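Two-arm bench build: glass creeps down in the fingers, and left side drifts while holding still

Posted in: Robots and motion > Home and shared workshop builds

Samuele Pace
Tue 23 January

Hi all, quick one before I lose my slot on the bench. Sharing space at the Dervishi workshop so I only get evenings, and have to pack the cables away after.

Build is two arms off one body, Rullavus joint drivers, Seston for the motion side, hands are a mix of bought and mended. Job is simple on paper. Left holds something under the outlet of the drinks machine, right does glass. Been at it since July on and off, and the moving around bit is fine now. It's the holding that's killing me.

Two faults, might be the same fault, don't know.

First is drift. Left goes in under the chrome outlet with the mesh basket, stops, should just sit there. Command doesn't change. Log says joints on target. But stand at the side with a steel rule and the rim comes down, slowly, every time. Worse the further the arm reaches. If I send the same pose again it pops back up, then starts sinking again.
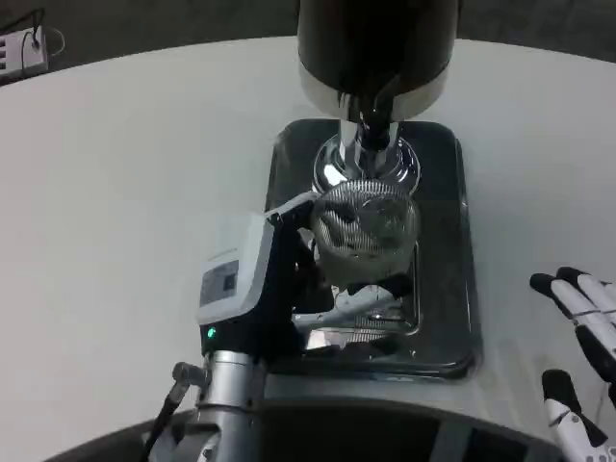 Thought it was the wrist collar at first so I had that off and cleaned it. No change. Swapped left and right driver cards as well and the fault did NOT move with the card, so I think the cards are ok? Unless I've cooked both.

Second is grip. Ribbed glass, held from the side. With finger effort low it creeps down through the fingers. With effort high one finger gets up on a rib, then pops off it and the whole glass twists. Cant find anywhere in between that does it ten times running.

Where I've got to, in order:

1. Empty glass, held clear of the table. Fine at low effort. Boring, even.

2. Glass standing on the grate under the spout, hand round it, drink in it. Holds while the grate has the weight, so that tells me nothing much. Fault only shows at the lift.

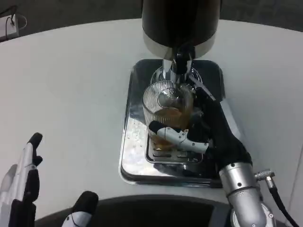
3. Lift 3 cm straight up and wait. Creep or twist, take your pick.

4. Same lift with a rubber band round the glass. No creep. But I don't want to put rubber bands on glasses forever.

Loop on the fingers is running every 400 ms, I know that's slow, it's what the Liller example file came with and I never touched it. Arm loop is much quicker.

So: is drift a tuning thing or a mechanical thing, and what are people doing for ribbed glass? Ta. Will be back on the bench thursday.

Bradley Parsons

Just turn the grip up mate. Mine was the same and I put it to max and it was sorted. Also check your screws.

Zhuoran Jiang

Please don't go to max on a glass. Bradley's might be holding a tin of beans for all I know.

Drift first, that's the easier one. On target in the log and low by the rule means the log is reading somewhere that isn't where the sag is. The encoder is on the motor side on the Rullavus joints I've had apart. So anything soft after that (belt, coupling, a clamp that's not biting) can give and the joint still swears it's perfect. Your card swap points the same way. Fault stayed with the arm, so leave the cards alone now.

What doesn't fit is it popping back up when you resend. A slipping clamp wouldn't do that, it'd stay down. So before you take anything apart do this:

Stop the arm in the holding pose, nothing in the gripper. Mark the height on a bit of card stood behind it. Leave it 2 minutes. Mark again. Now do the same with the basket in.

If it sinks both times by the same amount, load isn't your problem and I'd look at whether Seston is easing off the hold current. There's a setting for it, think it's called rest hold or idle hold, mine was on out of the box. It drops the current once the joint has been still for a bit to keep the motors cool. Sending a pose wakes it up again. Which is your pop.

If it only sinks with the basket, shoulder first, then elbow. Not the wrist. A tiny bit at the shoulder is a lot by the time it gets out to the gripper, and you said it's worse at long reach.

Also, cable. Anything hanging off the side of the wrist is weight and it's pulling the same way all the time. Tie it back along the arm with some slack at each joint and test again. Free, takes five mins. Don't tie it tight or you'll swap a sag for a snapped connector, ask me how I know.

Grip I know less about, I only do jaws, no fingers.

Concetta Fiore

Agree with Zhuoran on the hold current, had exactly that. Mine was per joint, so check them all, I'd turned it off at the shoulder and left it on at the elbow and lost a weekend to it.

On the glass. 400 ms for the fingers is your trouble or most of it. By the time the loop sees the glass going it's gone. Then it adds effort late, in one lump, and that lump is what shoves the finger off the rib. So you get creep AND twist out of the same slow loop and no effort setting fixes it. Change the period before you touch anything else. Drop it in stages and watch the finger motors for heat, put your hand near them after each run.

Liller file, the period is set twice. Once near the top and then again down at line 648 in the copy I have, and the second one wins. Your copy may be different, search for it. I changed the top one for ages and wondered why nothing happend.

Then the contact side. Things that helped me with ribs, most useful first:

Put the fingertips in the grooves on purpose. Turn the glass on the table until they sit right, mark where it stands, always start from there. Not clever but it takes the popping away while you sort the rest.

Close the thumb side first, light, then bring the others up to it. If they all go at once whoever lands first pushes the glass over to the other side and you're gripping it crooked before you've started.

Soft tips. I cut bits from a silicone baking mat and stuck them on with double sided tape. They come off when wet so wipe the outside of the glass, and the tray too. Redo the tape every so often.

Lift slower for the first bit. Take the weight, wait, then go. If it's going to slip you want it a hair off the grate and not halfway across the bench.

And use water, cold, until it's done ten in a row. Tea on a driver card is a smell you don't forget. Towel under the lot.

Samuele Pace

Ok back. Did the card test. Sinks the same with and without the basket so that's that, rest hold was on for every joint on the left arm and only the wrist on the right. No idea why they were different, probably me. Turned it off. Rim stayed on the mark for the whole 2 minutes, then I left it while I found a sandwich and it was still there. Shoulder motor gets warm now though, warmer than I like. Might turn it back on and resend the pose every so often instead, if that isn't a horrible thing to do?

Tied the cable back too.

Glass, found the second period setting, mine wasn't at 648 but it was in there. Have dropped the fingers a fair way. Creep is much better. Twist still happens but now only when I start with a finger on top of a rib, so going to do the tape mark on the table. No baking mat in the house, will have to buy one.

Concetta Fiore

Resending is a bit horrible, yes, you'll get a little hop each time and with something under the outlet you'll see it. Leave the hold on at shoulder and elbow, let the wrist rest, and see if there's a lower hold current you can live with. Half was plenty on mine. Or bring the body closer to the table so it isn't reaching so far.

Samuele Pace

Can shift the body in a bit. Will try that before the current. Cheers both, leaving this open till I've done the ten with water.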